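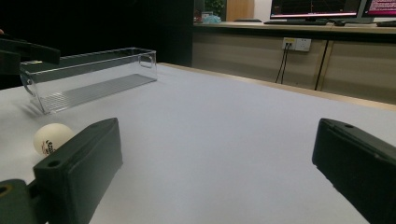
[fullmont-tt] Re: Balls for the fall season, and the hall in Lie
List: Fullmont Table Tennis, members' list
Message 1635 in archive
Sent in August, 7:40 pm

Replying to the whole list, as I got the same questions from several people off-list. I've kept the parts of the earlier message I'm answering and cut the rest.

> I missed the last meeting and I'm trying to work out what was decided.
> Are we buying the Saltora balls again or going back to the ones we had
> before? I have half a box of the old ones at home and I don't want to
> bring them if they can't be used.

We are buying Saltora again for matches. They held up fine last season and most of the other clubs in the league use them, so you play with the same ball home and away. The order is in and should arrive before the first practice in September.

Old balls are fine for practice. Please don't mix them into the match box. Last spring we had two different makes in the same box and a visiting team noticed in the middle of a game. They were polite about it, but we had to stop and sort through the box at the scorer's table. The match box now has a red lid and the practice ones go in the buckets.

If you bring balls from home, roll each one on a flat table first. If it wobbles or drifts off to one side, throw it out. Also squeeze it lightly on both sides of the seam. A soft spot means it will crack soon, and cracked balls in the buckets are the main complaint from the juniors.

> Second, the hall. Someone told me we lose the Lie hall in October
> because of the floor. Is that true, and do we have somewhere to play?

Partly true. The town is sanding and sealing the floor in the big room, and we are out for 3 weeks. They have offered us the small room upstairs for that time. It will take two tables with enough space behind them, or three if people are willing to back into the wall. I measured it and I think two is right.

That means practice will need to be split. The plan is juniors early, then beginners, then the league squad last. I will send the times when the town confirms them. If you are in the league squad and can't stay late, tell me before the end of the month and I'll try to fit you in with the beginners' hour. It won't be ideal, but you will at least get to hit.

Home matches in that period are being switched to away. Two of the clubs have agreed and I'm waiting on the third.

The tables have to be carried up in the elevator folded, one at a time. The net posts come off first. We lost a clamp screw doing this last year and spent an evening with the net held on by tape, so please put the screws in the tin and leave the tin with the nets.

> Third, I was told to reglue my rubbers before the season. I have a tube
> of Lastent left over from two years ago. Is it any good after that long?

I use Lastent too. Two years is pushing it if the tube was opened. Squeeze some onto a piece of card. If it comes out smooth and dries clear, use it. If it has lumps or the water has separated and it won't mix back in, buy a new one. Don't thin it. I tried that once and the rubber lifted along the bottom edge by the second match.

Two thin coats on the sponge and one on the blade works for me. Let each coat dry fully. Most bubbles come from people being in a hurry. Press the rubber on from the handle end up and trim it the next day with a new blade in the knife.

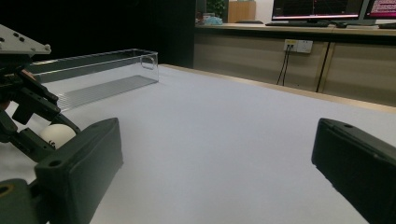
> What should I clean the table tops with at home?

Use plain water with a drop of dish soap on a soft cloth, then wipe with a second damp cloth and let it dry before you play. Stay away from anything with wax or polish in it. It makes the ball skid and it's hard to get off afterward. The same goes for the club tables. There is a spray bottle in the cupboard marked TABLES, and the blue one next to it belongs to the kitchen.

> Last thing, dues. Same as before?

Same as before, due by the end of September. We had 47 paid members last season, and if we stay near that number we can cover the hall, the balls and the league entry with a little left for a new net. Juniors pay half. Families with more than two players should write to me before paying.

A few things nobody asked about but which need to go out.

The lock on the equipment cupboard sticks. Lift the door a little as you turn the key. Don't force it.

We are short of umpires for home matches. You don't need any certificate for our division, only to know the serve rules and be able to keep score. If you can do even one evening, reply with the dates you can't do, which is easier for me to work with.

Doors open at 8 for the league squad until the floor work starts. The building closes at ten and we need to be packed up by then, tables folded and lights off in the hallway as well.

Please trim the quoted text if you reply to this.

--
Fullmont Table Tennis members' list
To leave the list, send a blank message with "leave" in the subject line.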